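Facilities and Housekeeping, Unit 4: Sorting Waste at the Point of Disposal
Cladbridge evening course, August session. Notes by Thu Đồng

Read before class: Skála's handout on floor care, sections 2 and 3.

Last unit covered where bins go in a room. Now we look at what goes into them.

Terms
Stream: one kind of waste kept apart from the others.
Contamination: the wrong item in a stream, or the right item with food or liquid left in it.
Point of disposal: the bin where the item is first dropped.

Plastic bottles
Empty the bottle in a sink, never over the bin. Check your site's rule on caps. The Jokham building wants them left on; Doãn wants them off and collected separately. Hold the bottle over the opening and let go. Bottles thrown from a distance end up on the carpet, and leftover soda is hard to get out of a striped pile.

Bin colors differ from site to site. Learn the local chart before your first shift.
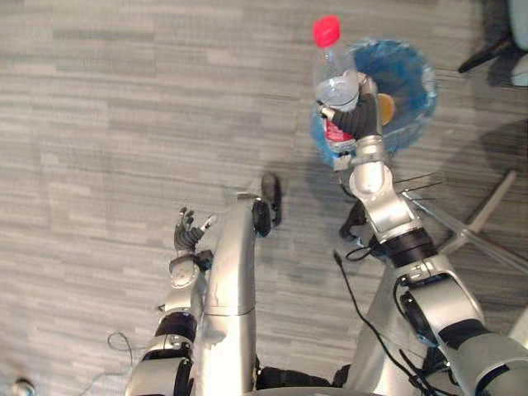 Fig. 2. Clear bottle with red cap, held above a blue bin on carpet.

For next time: keep a tally of the bottles at one bin for one shift and note how many still hold liquid. Roughly 100 is plenty. Hand sheets to Quang Doãn in room 655.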